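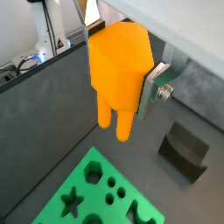 Surkar plankton tow kit: a season of use
Review by Nelu Pascu

I've wanted my own plankton net since second year, when our prof dropped one off the end of a dock and poured what came up into a white ice cream pail, and the whole pail twitched. Copepods, mostly. I've used borrowed nets ever since, and they've all had the same problems: mystery mesh, a knot where a shackle should be, and somebody needing it back by Sunday.

So I finally bought one. The Surkar kit cost me $379 from Husar, and I've now had it out through a full open-water season on Plirken Lake plus four trips to the salt water at Sostolden. I love it. It has a couple of faults, which I'll get to, but I love it.

What you get

A conical net on a stainless ring, a three-point bridle, a screw-on cod end with a mesh window, a weight, tow line marked every metre, and a squeeze bottle for rinsing. It all goes in a mesh duffel that you can hang up dripping on the back porch. No flow meter at this price, and no microscope or preservative, so budget for those if you're starting from zero.

You choose your mesh when you order. I went with the 150 micron and would again. It's fine enough to keep most of the adult copepods and Daphnia and a good share of the juveniles, and coarse enough that it doesn't turn into a green sock the minute the diatoms get going. If phytoplankton is your thing you'll want something much finer, and you'll be towing slower and rinsing more.

In the water

The first thing I noticed was how well it hangs. Cheap nets tilt on the way up, and then who knows how much water went through. With the weight clipped below the cod end this one goes down straight and comes up straight, even with a bit of chop and me standing crooked in a canoe. My standard haul is 9 metres to surface, hand over hand, slow and steady, and when I do three in a row the counts come out close enough together that I believe them. I couldn't say that about the old department net!

The metre marks are sewn in, not inked. I cannot tell you how happy this makes me. Ink is gone by July.

Rinsing is easy too. The seam where the mesh meets the collar has been finished flat, so animals wash down into the cod end and don't get hung up in a fold. I dunk the net a few times with the mouth held above the surface, go over the outside with the squeeze bottle, then unscrew and pour. The threads on the cod end are big and chunky and you can do them up with cold hands in thin gloves, which matters a lot here at ice-out when the spring bloom is on and that's exactly when you want samples.

Sostolden was a treat. I did evening tows off the government wharf in the hour before dark, when things start moving up, and got crab larvae, barnacle nauplii, arrow worms and one tiny comb jelly that I put straight back. A couple of kids who'd been jigging for mackerel came over and ended up passing the hand lens around until their dad called them in. If you teach, or have nieces, buy the kit for that alone.

The bits I'd change

The bridle clips are plated, and the plating started to go after the second salt trip, even with a fresh water rinse. I swapped them for stainless ones from the marine store, a five-minute job, but they should come that way.

The weight is too light for any current. Fine on the lake, hopeless at Sostolden on a running tide, where the net streamed out sideways and I was basically sampling the underside of the wharf. I added a second sinker and stuck to slack water.

And the instructions are thin. There's a diagram of how to put it together and one line telling you to "tow gently." Nothing on working out the volume you've filtered, which a beginner is going to want. It's the area of the mouth times the length of the haul, and without a flow meter you're assuming the net filters perfectly, so treat your numbers as high-end volumes and keep your method the same every time. Nothing on cleaning between lakes either. Please do clean between lakes. Spiny water flea travels on exactly this sort of gear, and its eggs can put up with more than you'd think. Mine gets a hot wash and then dries right out for a good week before it sees different water.

Compared with the pricier one

I had a loan of an $880 net for a weekend in August and ran the two side by side. The expensive one has a flow meter, a heavier ring and a nicer cod end with a drain valve. If you're publishing, or monitoring for somebody who'll be making decisions from your data, get that or something like it. For a lake association, a classroom or a curious person with a boat, my samples looked much the same out of both, and the Surkar was lighter to carry down the portage.

Spare cod ends are sold separately and I'd order one with the kit. I dropped mine in June. It floats, thank goodness, but it drifts faster than I paddle.

Next up is winter sampling through an auger hole, and for that I'll need the smaller ring. It's already in my cart.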